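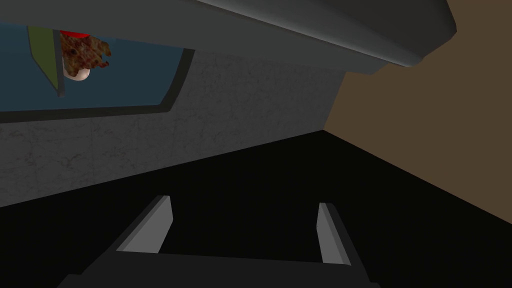 Deposit terms for the Laxdal walking week in July

fellside_registrar
Members are asked to note the following before committing to the guided week at Laxdal. The operator has issued revised booking terms, dated 22nd April, and they differ from those circulated to this board last season. The deposit is now 170 pounds per person. It is no longer refundable within 60 days of departure, whereas the earlier terms allowed a transfer to another member of the same party. I should be grateful to hear from anyone who has booked under the new wording.

P_Harbottle
Our walking club at Gistcombe has booked two places on the revised terms. We wrote to the operator for clarification and received a reply from Mikkel Dalsgaard, who leads the week. He confirmed that a change of name is still permitted, subject to a charge, provided that the request is made in writing before the balance falls due. The charge was not stated.

fellside_registrar
Thank you. May I ask whether that confirmation forms part of the contract, or was it given by email only?

P_Harbottle
By email only. I have kept a copy with our booking papers.

greyheron
I must disagree with the tone of this thread. The terms are in line with those of other small operators. Guides and huts have to be paid for well before the first guest arrives, and a party that withdraws late leaves a gap that cannot be filled. I travelled with the same firm to Greselside and found the arrangements entirely fair.

Brandotbridge Ramblers
We would support the previous poster in part. The deposit itself is reasonable. Our concern is with the balance of 400 pounds, which is requested before the final route has been published.
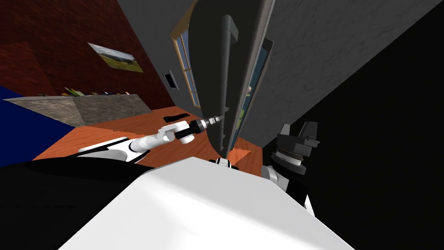

A party with less experienced walkers cannot judge whether the longer days are suitable until it has seen the distances and the climbs, and by that point the money has been paid. We have asked for the route to be sent out first and have not yet had an answer.

greyheron
The grade is given in the brochure. It has always been described as moderate -- with one harder day over the pass.

Brandotbridge Ramblers
With respect, "moderate" covers a good deal of ground. One of our members found the harder day at Greselside well beyond what she had been led to expect. We do not suggest any bad faith on the part of the operator.

P_Harbottle
For what it is worth, the harder day at Laxdal may be left out. Those who prefer to remain in the valley may do so, but must inform the guide the evening before.

fellside_registrar
That is useful and I was not aware of it. I shall write to the operator on the two outstanding points, namely the charge for a change of name and the date on which the route will be issued. Members with further questions on the terms are asked to add them to this thread so that they may be included in the same letter.

greyheron
Please ask also whether packed lunches are included. They were at Greselside, but the new terms mention only breakfast and dinner.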